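Snack Corner at Clondwood: Gallery

Posted 5th December

The snack corner on the second floor at Clondwood was set up again in September after the Prevside office moved in with us. It is a plain brown table by the window wall, stocked from the Veko order and topped up on Mondays. Several people asked what is kept there and how it is laid out, so these pages will go on the shared site along with the price list. Everything on the table is self-serve. Payment goes in the tin or on the card reader in room 3105.

Candy and cookies go on the clear tiered stand. Snickers bars belong on the upper shelves, and the cookie box goes on the lowest tier because it is the heaviest thing on there.

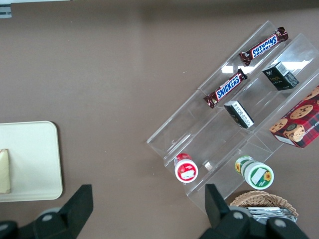
De Bruijn asked if the bars could move down a step, as anyone reaching over from the front tends to knock the small boxes. Moving them is fine as long as the dividers stay in place.

Wicker baskets are for loose items and anything wrapped in foil. Please put them back on the table after use and don't stack them. Crackers and biscuits stay in the white tray so the packets don't slide around.

Cola is kept on its own rack, with the back row a step higher than the front. Take from the front row first. Spare bottles are in the cabinet under the sink, 20 to a case, and the rack can be refilled by anyone who finds a gap.

Sandwiches come out at 9 and whatever is left goes back in the refrigerator. They are cut into wedges and set on the cream tray, cut edge down.

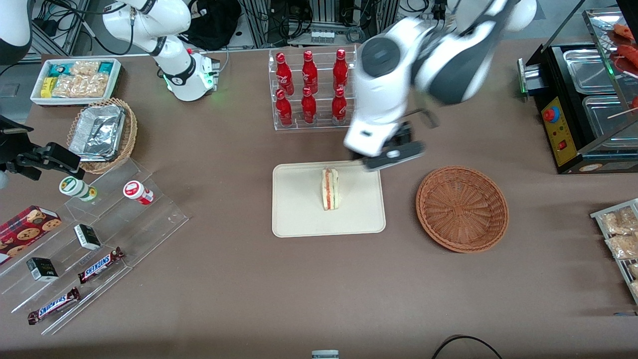

Sandwich tray and cola rack, Clondwood snack corner.

The next Veko delivery covers crackers, cookies and cola. Requests for other items can be written on the sheet next to the price list. The sheet has 8 lines, so one item each, please.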